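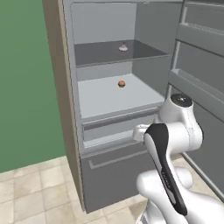 Source: Sestum

3.2 Occupational coding

The sample covers 854 state legislators who held office in Ashworth County and its neighbors between the Civil War and the turn of the century. Each was assigned a first occupation and a main occupation. Clerking in a store was coded as commercial training, even where the member later practiced law. Bankers who had started as merchants number 58.
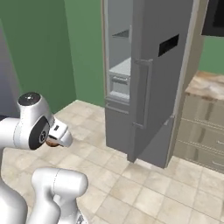

Party affiliation was taken from the roll at the opening of each session. Members who changed party in mid-term keep their first label. Printed biographies were used only to fill gaps, as they favor the last and highest office a man held. A late title can block the view of an earlier trade much as the open door in Figure 2 hides a large part of the refrigerator behind it. City directories were therefore searched for the seven years before first election.

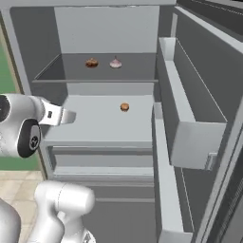 Gaspard Le Goff and Etenesh Ayele

Directory matches were found for roughly 400 members. Match rates were lower for rural districts, where directories were printed less often. Unmatched members stay in the sample with first occupation set to missing.

Related items
Merchant Families and the Nandow Bank Charter
Party Labels in Session Rolls: A Coding Guide
The Trovix Directory Index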